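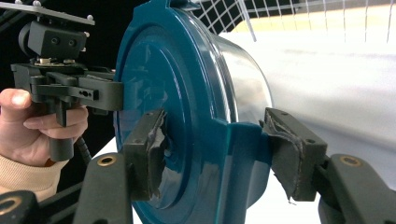 Our club kit list started as one sticky note inside a cupboard door, and it has grown into this page of tips for anybody running hand-held grippers on a kitchen or workshop table with students. We're the after-school robotics club at Enon, we practice household jobs, and I love it more every term! Lids are where most of our questions come from, so lids go first. A good practice lid has something square sticking out of it. Round edges roll away from flat fingers, but a bracket like the one on our teal container gives the right-hand finger a flat face to press on, and the other finger can go straight onto the lid. Raised rings on a glossy lid are worth having too, as they catch the light and show a beginner which way the thing is facing.

Lining up the squeeze

Put the two fingers directly across from each other before you close them. It sounds too simple to write down, I know, but the usual trouble is one pad sitting high and the other low, and then the container twists as you squeeze. Crouch so your eyes are level with the pads. Close slowly until both sides touch, stop, look, and then squeeze the rest of the way.

If two people are working on one container, agree on who holds and who turns. Say it out loud. We use "mine" and "yours" and it works nicely, even in a noisy room.

Pads

Pads wear out, and they wear out at the edges first. Small curls of rubber are fine for practice. Trim long flaps with nail scissors (don't pull them, you'll take half the pad along). Before a competition run, put on fresh pads and then do at least 22 easy grabs with them on something forgiving, like a rolled dish towel. New pads feel different and it's much nicer to find that out on a towel.

For cleaning, a damp microfiber cloth with a drop of dish soap, then a second cloth with plain water, then air dry. Skip anything with citrus oil in it. We had a lovely-smelling spray from the supply closet and the pads were slick for the rest of the afternoon.

Plastic lids and canisters

Wipe off kitchen grease before you practice. A lid that has lived near a stove has a film on it you can't see and can certainly feel through a gripper.

Scratches don't matter at all. Use the scruffy containers for practice and leave the good ones in the kitchen where they belong.

Fill practice containers with dry rice or lentils. Our standard load is 600 grams, weighed on the kitchen scale, with a strip of masking tape on the bottom saying so. Lighter than that and the container skates around on a smooth table, heavier and the younger students get tired wrists. Avoid flour. Please, avoid flour.

A square of rubbery shelf liner under the container does wonders when you're learning. Take it away once the student can open and close the lid a few times in a row.

Buttons and small tabs

Some lids have a tab or a pressed-in button, and these are the fun part. Bring the fingertips together first and use them as one blunt tip. Open fingers straddle a button and slide off on both sides. Come in along the long direction of an oval button, so that a small miss still lands on it.
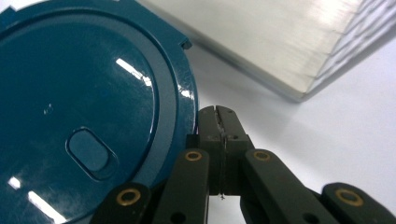
Ásdís Vestergaard wrote in about this: try the button with your own knuckle first. Her students at the Flalleck club do ten presses with a bare knuckle, then ten with the gripper, and she says they stop jabbing at it almost right away. She also thinks a tab near the edge should be nudged from the side, with the container braced against something heavy, and she'd like me to admit that her group's lentils are better sorted than ours.

They are! And the knuckle trick is great, we tried it in April and it has stayed in the warm-up ever since.

Lights and shiny things

Glossy plastic under ceiling lights throws long white streaks, and if your team uses cameras those streaks can hide exactly the part you want to see. Turn the container a quarter turn before you start moving lamps. If that doesn't do it, hang a white pillowcase between the lamp and the table, well clear of the bulb.

Keeping the log

We write down every try, good or bad, in a plain spiral notebook. Date, container, load, pads old or new, opened or not. The Londoño Cup asks for a log from each team and ours went in with 1,083 tries in it, 64 of them on one very stubborn cookie jar. The students typed it up in Visunance afterward, but I still like the notebook best, rice dust and all.

Putting away

Loosen the fingers so the pads aren't pressed together overnight. Coil cables in wide loops and tie them with a strip of old T-shirt. Lids go back on their own containers, and the rice goes in the jar marked CLUB RICE, DO NOT COOK.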